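Notebook > Cells > Two-arm cell > August

Overview Log Parts Wiring Contacts

Last updated: August, 16:40

Two-arm cell, board station. Cable dress and re-zero of both wrists

Starting state, carried over from the previous page: right wrist drops out under load, fault 172, always on a downward reach and never when the arm is parked. Left side clean. Sibel Ersoy had already swapped the drive settings between arms and the fault stayed on the right, so it is mechanical or wiring.

Power down, brakes checked by hand, both arms supported. Went in through the opening near the right wrist. Connectors seated. One pair of conductors was rubbing against the edge of the housing at full pitch. Insulation polished but not broken. Sleeved it and moved the tie one hole toward the elbow. Checked by pitching the wrist through its full range by hand, 3 times slow, watching the sleeve. It clears.

The external cable under the same forearm was too short between its last clip and the table. At low reach it goes tight before the wrist hits its soft stop. Opened the loop by hand until it hung free with the hand all the way down on the board, then reclipped. Left side has always had a more generous loop, so I left it alone.

Powered up, homed, ran the low reach with the right hand closed over the blue cylinder in its slot. This is the worst pose for the wrist and the one to use for any repeat of this test.
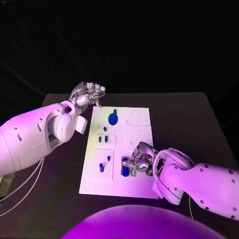 Does the wrist have to be re-zeroed after moving only the cable?
The cable alone doesn't call for it. Re-zero if the wrist cover screws have been loosened or if the encoder plug has been out, and write the new offset in the table on the Wiring page.

In this case the plug was out, so re-zero it is. Offset register read 983 before the work. Ran the zero routine with the arm at the marked pose, repeated it with a fresh home in between, same value both times. Written down and backed up to the cell controller and to the shared drive.

Fault count after re-zero: none over the whole low reach program. Will leave it to run through lunch before calling it fixed.

Board check. Registration of the board to the table drifts when somebody leans on the mat, and a drifted board looks exactly like a bad wrist offset. Hugo Besson lost most of a morning to that in the spring. So, before blaming the arm:

- board corners against the tape measure, both diagonals
- raised plates pressed down flat, no rocking
- blue parts all accounted for before the program starts
- hover pose for each hand, look at fingertips against the reference features

The reference for the left hand is the pair of small pegs. The reference for the right hand is up by the large circle. Jogged both hands to hover and stopped there. 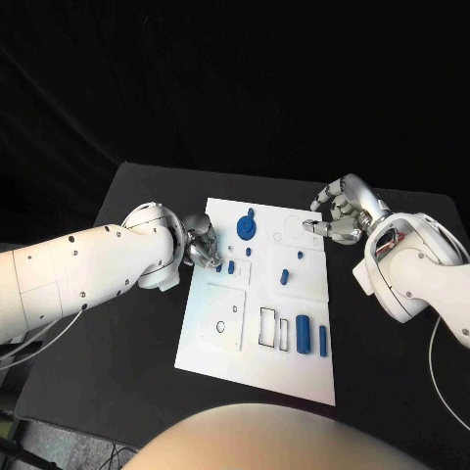
Hover height is set in the program, not at the pendant. If it needs changing, change it in the station file and reload, otherwise the next home puts it back and the next person finds a hand lower than the log says. I found an old override of this sort on the left side, no initials against it. Deleted.

Finger backlash. Left hand index has more play than the right. Measured at the tip with the hand closed, within the limit on the Mundberg sheet but closer to it than last time. Tightened nothing. The Mundberg fingers do not like being adjusted in place and the tendon tension has to be set on the bench jig, which is at Grerkmont until they return it. Entered as a watch item.

Grease: wrist pitch joints both sides, Dönmez tub, thin film, wiped. The Juvelell grease that came with the arms is finished and the replacement is not the same base. Do not mix. If there is any doubt about which is in a joint, clean it out first. Shoulders were not touched today.

Screws on both forearm shells checked with the driver at the low setting. Right forearm had 2 that turned. Thread compound added. If the same pair turns again at the next check, the inserts are gone and the shell has to come off.

Lighting: the colored lights over the cell shift the white balance between runs and the vision offsets pick it up as a small move of the blue parts. Locked exposure and white balance in the station file. Worth redoing the vision offsets under whatever light the run will use.

Second hover check after the shell screws, same poses, same program.

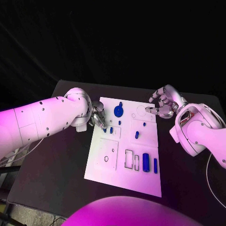
Compared tip positions to the earlier numbers. Left agrees. Right is out by a hair in the direction away from the board, repeatable, inside tolerance. Could be the grease settling or the sleeve pushing on the bundle at that pitch. Not chasing it now.

Low reach program restarted at 15:10, still running at time of writing, fault list empty.

Open:
- right wrist, check the sleeve again at the next stop
- left index play, needs jig from Grerkmont
- order Juvelell grease, old base, if anyone still has it
- floor cables at the left side of the table need a cover strip, Sibel has the length
- ask Hugo which station file he is loading, his offsets do not match mine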